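Dillell Housing Retrofit: Interim Report, February

Prepared for the Undley Fund by Ulla Halonen

Progress to date

Draft-proofing and loft insulation are complete in 26 of the 70 homes in the program. Work on the Julormont block began two weeks behind plan, after the scaffold permit was returned for a missing signature. The delay has been absorbed in the schedule for the spring, and no change to the end date is requested.

Indoor temperature and humidity are logged hourly in 20 homes. Two loggers lost data over a weekend and have been replaced under warranty. Baseline readings from the living rooms have been passed to Hartmut Albers for analysis - his first tables are due with the next report.
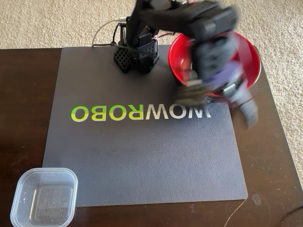
Figure 1. Dark wood tabletop with gray mat; cream looped carpet behind.

Resident contact

Home visits now run on Thursday evenings as well as during the day, which has reduced missed appointments. The most common complaint concerns noise from the new extractor fans. The installer, Chu, has agreed to refit the mounts at no charge.

Budget

Spending is within the approved total. Materials are under budget by 826 dollars, mainly on pipe lagging. We ask to move this amount to the line for door seals, where prices have risen.

Next period

Complete lofts at Julormont; begin floor insulation in the ground-level units; issue the revised heating guide to residents.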